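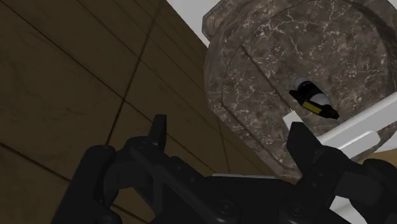
4.2 Names for materials in the naming task

The participants in the second session gave their answers in free form, and for this reason the first step was to decide what counts as one name. We treated spelling variants as the same answer, so that "marbel" and "marble" were joined. We did not join a general word with a more specific one. A person who writes "stone" has made a different choice from a person who writes "marble", even if both of them would accept the other word when asked. After this cleaning, 885 answers remained, and 494 of them contained a single noun without any adjective.

The most common pattern was a basic material word used alone: wood, stone, glass, metal. This agrees with our expectation from the pilot, where the speakers in the Bolleck group also preferred short words. The words for kinds of wood were rare. Participants who did give such a word often added a mark of doubt, for example "maybe oak" or "oak?", and we kept these marks in a separate column. In the case of stone the situation was different. The word "marble" was used freely and almost always without a mark of doubt, although it is more specific than "stone" in the same way that "oak" is more specific than "wood". We think that marble behaves for many speakers like a basic word, and that its place in the hierarchy should not be decided only from geology.

Boards and planks made a further difficulty. When the seams between the planks can be seen, as on the brown wooden surface in Figure 3, a speaker can choose to name the material or the thing made from it. Answers like "floor", "boards" and "table top" were therefore coded as object names and left out of the main count. The rounded marble object in the same figure shows the opposite problem: its material has an easy name, but the shape alone does not tell what the object is. Such cases led us to keep material and object answers in two lists and to allow one answer to stand in both, as with "marble ball" or "wood floor".

The two groups of speakers differed less than we had assumed. The Hilelo group used slightly more adjectives, mainly of color and smoothness – "shiny" was the most frequent one – and the Bolleck group used more compound nouns. The order of the ten most frequent nouns was the same in both groups except for two neighboring positions. Age had a small effect on the length of the answer, but not on the choice of the noun.

A limit of the coding must be mentioned. The list of accepted material words was taken from the Wumbei word list, which has some 300 entries and was built for speakers of another region. We found 26 answers that had no match in it, most of them trade names or words for composite board. They were coded by hand by both authors separately, and the differences were discussed until one code was accepted. We did not add the new words to the list during the coding, so that early and late answers were treated equally. The full list of unmatched answers is given in Appendix B, together with the final codes.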